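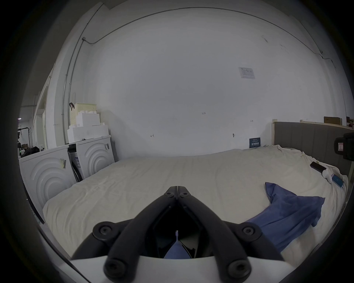 Pince qui se referme toute seule pendant la prise de tissu : panne ou réglage ?

Revathi Joseph
Posté le 5 juin 2025

Bonjour à tous,

Je travaille sur une petite cellule qui doit saisir du linge posé à plat sur un lit (draps, taies, vêtements) et le déposer à côté. La pince est une Priletti à deux mâchoires, pilotée par un contrôleur Cerano. Les premières semaines, rien à signaler. Depuis la mise à jour du contrôleur, les mâchoires se referment de temps en temps sans qu'aucune consigne soit partie, le plus souvent quand je suis en train de dégager un pli coincé entre les deux.

Je n'ai pas été blessée, mais je me suis fait pincer le bout du gant et je n'ai pas envie de recommencer. Dans le journal, au moment de la fermeture, je trouve un code 2333 que la notice décrit comme « reprise de position ». Le revendeur, Zundwood, me répond que c'est un comportement normal et qu'il suffit d'augmenter le délai de reprise, réglé chez moi à 500 ms. J'avoue que j'ai du mal à y croire. Un délai plus long, la pince se ferme quand même, non ? Simplement plus tard.

Quelqu'un a-t-il déjà eu ce code avec du tissu ? Et faut-il vraiment acheter le module de sécurité qu'ils me proposent dans la foulée ?

bricomeca_71

Vous avez raison de ne pas y croire. « Comportement normal », je l'ai entendu pour à peu près toutes les pannes que j'ai eues à traiter, y compris pour un moteur qui fumait.

Sur le fond : une reprise de position, c'est le contrôleur qui constate un écart entre la position demandée et celle que donne le codeur, et qui corrige. Avec une pièce rigide, l'écart vient d'un choc ou d'un glissement et cela se voit tout de suite. Avec un drap, c'est plus sournois. Le tissu se bourre au fond des mâchoires, il les empêche de se fermer tout à fait, l'effort monte, puis la protection coupe. Vous tirez sur le pli, l'obstacle disparaît, et le contrôleur termine le mouvement qu'il avait gardé en mémoire. Vos doigts sont là. Je ne dis pas que c'est ce qui se passe chez vous, je n'ai pas vu votre journal, mais c'est la première chose que j'irais vérifier.

Dans l'ordre :

1. Arrêt d'urgence et coupure de la puissance de la pince avant de mettre la main entre les mâchoires. Une simple pause du programme ne suffit pas.
2. Cherchez dans les paramètres s'il existe une option du genre « reprise automatique après défaut » et désactivez-la. Une mise à jour qui remet les valeurs d'usine, cela s'est déjà vu. Comparez avec votre sauvegarde, si vous en avez une.
3. Pince hors énergie, contrôlez les vis des articulations. Un jeu dans les biellettes suffit à fausser la mesure, et personne ne pense à regarder là.
4. Refaites l'essai à effort réduit, avec un chiffon, en le retirant à l'aide d'un manche en bois. Pas avec la main.

Quant au module de sécurité, demandez par écrit ce qu'il coupe exactement. S'il ne fait qu'envoyer une information au contrôleur, c'est le contrôleur qui décide encore, et vous n'aurez pas gagné grand-chose. Je ne laisserais en tout cas pas tourner la cellule d'ici là.

Akgul_fan

moi j'ai une pince Akgül et j'ai jamais eu de souci, passez chez eux. sinon redémarrer 2 fois de suite ça règle souvent le problème

p.lemoine

Redémarrer efface surtout le journal sur certains modèles - exportez-le avant, sinon vous n'aurez plus rien à montrer au revendeur.

Pour le délai : j'ai eu la même réponse de Zundwood sur un autre modèle. Je suis passé à quelque 500 ms de plus, et les fermetures se sont espacées. J'ai cru que c'était réglé. En septembre, elle s'est refermée sur un tournevis. Au bout du compte, c'était un câble de codeur abîmé au passage du poignet, qui donnait un faux écart quand on le pliait d'un certain côté. Bougez le vôtre à la main, puissance coupée mais électronique alimentée, en regardant la position affichée. Si elle saute alors que rien ne bouge, ne cherchez pas plus loin.

Imprimer cette page
Envoyer par e-mail

Sur le même sujet
Arrêt d'urgence ou simple pause : que choisir pour intervenir ?
Codeur qui perd sa position au démarrage
Saisir du tissu sans ventouse, est-ce réaliste ?
Restaurer les paramètres Cerano après une mise à jour
Jeu dans les mâchoires Priletti : quel couple de serrage ?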